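# Zostidier Mending Data

Category: Robots & Chores
2 min read
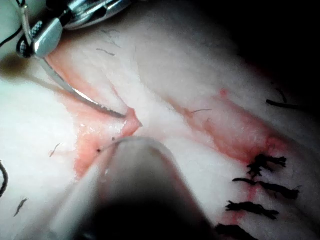
People ask us every April whether a robot can sew on a button yet, and every April we say "sort of" and change the subject. Zostidier covers closing seams, in cloth and in softer stuff, and the soft stuff is where the machines show off. A gripper holding a curved needle by its rear end, the tip just poking out past a pinched fold, with four black knots down the seam nearby: fine work. Ask the same arm to find the other sock and you'll be there until supper.

## What's in it

- 478 suturing clips
- 672 cloth clips (hems, buttons, one very stubborn pillowcase)
- 100 clips held back for testing

## Known problems

Thread confuses everything. Our labels lump loose ends and stray fibers together as "thread, other," a decision we regret weekly. Lighting in the Denddale clips is poor. Version 2 fixes the file names and breaks the old loader.

Please don't use this to train anything that will touch a living person. Pillowcases are fine.

Contact: Wijaya, Zostidier Data | © Zostidier | Back to top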